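Temps de lecture : 2 min

Textile d'hiver : Zemero ouvre une collecte de vestes matelassées à Stedesthorpe

9 mars 2018

L'atelier de réemploi Zemero accepte désormais les vestes matelassées et les doudounes à son dépôt de Stedesthorpe. Jusqu'ici, seuls les manteaux non garnis y étaient repris. Lors de l'essai mené avec la laverie Ogura, 244 pièces ont été déposées, dont 71 écartées au tri, le plus souvent pour une couture ouverte ou un garnissage tassé.

Le contrôle se fait vêtement à plat, sur un lit ou une table. L'atelier demande aux déposants de vérifier eux-mêmes les poignets froncés : le bord est pincé, soulevé, puis relâché. Un élastique qui ne revient pas entraîne le classement en catégorie B (pièce à réparer).
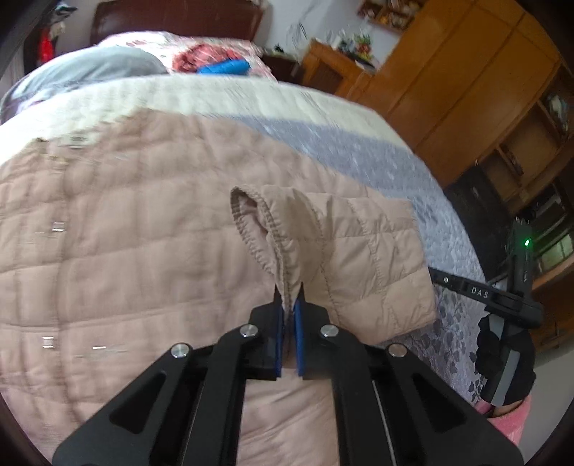
Conditions de dépôt

Les vestes doivent être propres, sèches, fermées et poches vidées. Le pliage est libre ; les housses sous vide sont refusées. Les petits accrocs du tissu extérieur sont admis jusqu'à 27 mm, à condition que la garniture ne sorte pas. Les teintes claires, rose pâle ou crème, sont lavées à part.

Chaque foyer peut déposer deux sacs par passage. Les couvertures, couvre-lits et oreillers ne sont pas repris, faute de machine adaptée chez Ogura. Ils restent acceptés au point Jina, à l'entrée nord de la commune.

Les vestes remises en état seront mises en vente à partir d'août. Les pièces non réparables seront démontées pour récupérer les fermetures et les élastiques.

Ce site utilise des cookies de mesure d'audience. Accepter | Refuser | Paramétrer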